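Nirkmont regulator service log – data card / readme

version 4, last edit 2023-04-24

What it is

Service records for gas pressure regulators and hose sets, typed up from the paper cards at the Nirkmont depot. Oxygen, acetylene, propane, some argon. 345 records. One row per regulator per visit, so the same serial can show up more than once. Don't dedupe on serial, you'll lose the history.

Files

records.csv – the main table
hoses.csv – hose sets, joined on visit_id
codes.txt – fault codes, plain list

Columns that trip people up

inlet_max is in bar, always. outlet_set is whatever the card said, check outlet_unit before you do anything with it. Blank unit means the card was blank, I did not guess.
creep_test is pass / fail / nt. nt = not tested. It does NOT mean passed.
seat_age is in months, from the date stamped on the body. No stamp, no value.
maker is Tekham, Cleteck or other. Older Cleteck bodies were relabeled by Atallah and those are under Cleteck, see the note column.
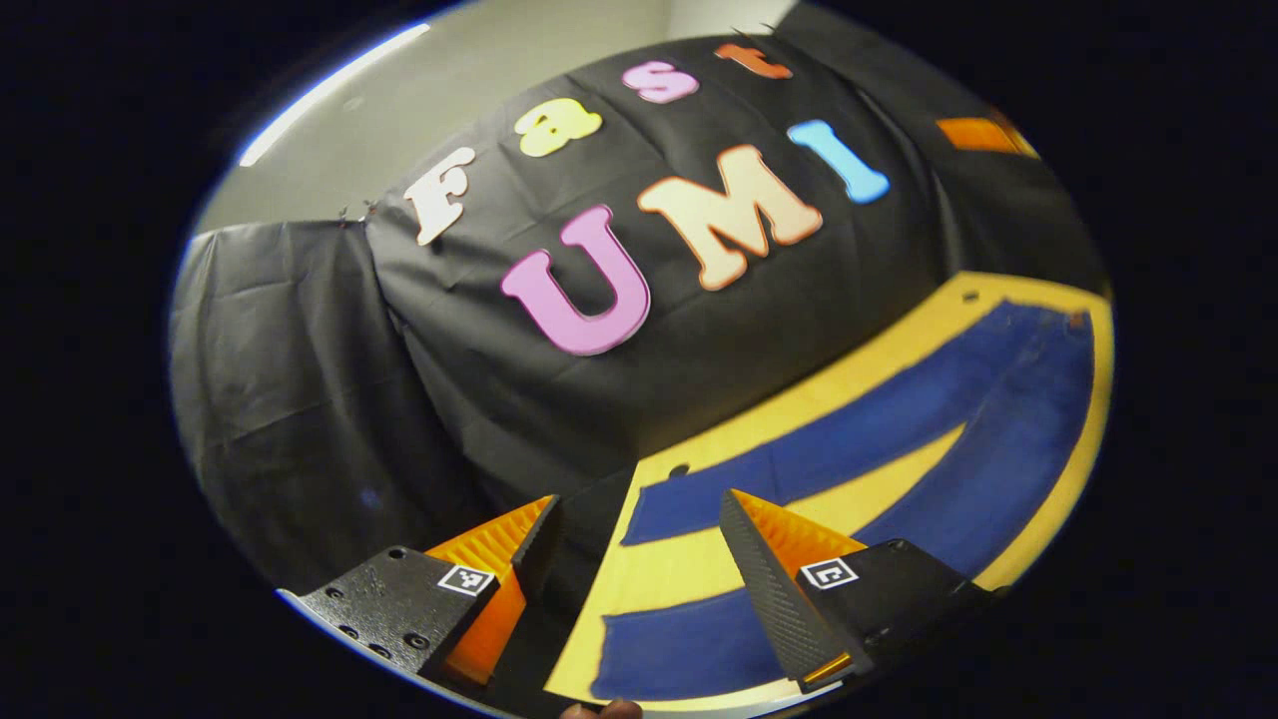 Black cloth backdrop, gray wall behind.

Known problems

More than 70 rows have no outlet reading at all. Mostly propane, the old card had no box for it.
Left hand threads on fuel gas fittings are entered as LH, lh and "left". Will clean up in July maybe.
Leak test fluid is not recorded before version 2. Some sites used dish soap, which you should not do on oxygen, so be careful drawing conclusions from the early leak results.
Hose lengths are rounded, some to the foot and some to the half meter. Sorry. Length_unit tells you wich.

Not for

Deciding if a regulator is safe to use. This is a log, the thing in your hand needs its own inspection. Also not for comparing makers – Tekham units came in on a fixed schedule, the others mostly came in when something was already wrong.

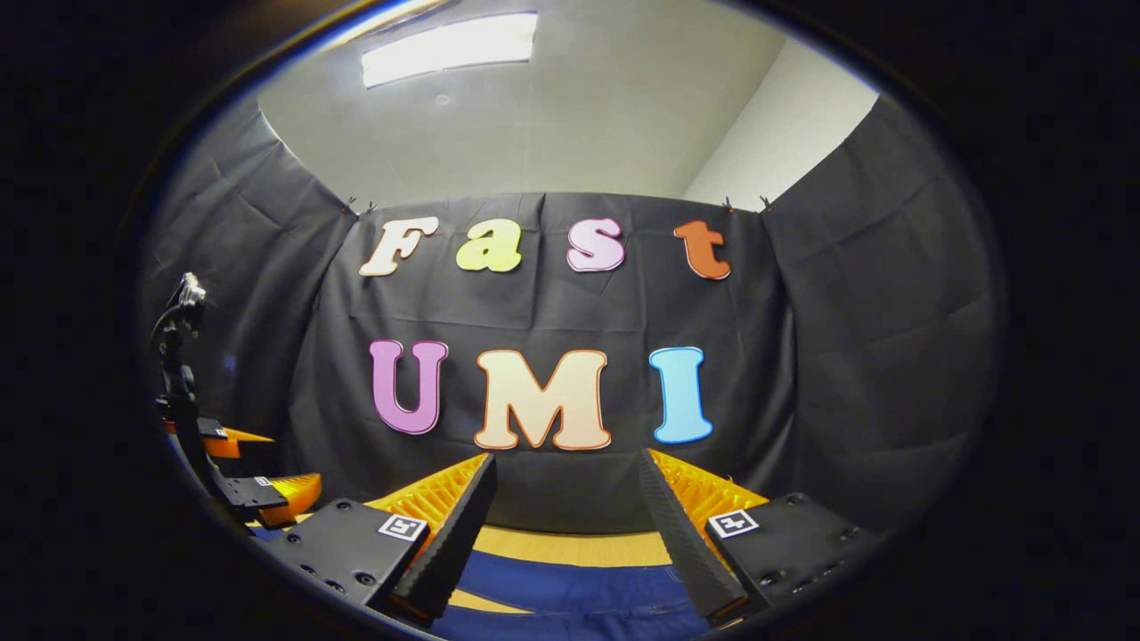 Cinzia Guerra: The fail code for a creeping seat and the one for a cracked diaphragm got swapped on some acetylene rows, I found it when I went back to the cards. Can you add a flag column and leave the original code alone? I'd rather see both.

Yes, doing that. Column will be code_checked, y or blank. Original stays in code. Only the acetylene rows for now, the rest havent been gone over.

Loading

Comma separated, UTF-8, header on the first line. Serials have leading zeros so read that column as text or they vanish. Note column has commas in it, it's quoted, most readers cope.

Changes

v4 – hoses split out to their own file
v3 – argon added
v2 – leak fluid column, fixed the bar/psi mess on inlet

Corrections: send visit_id and what the card says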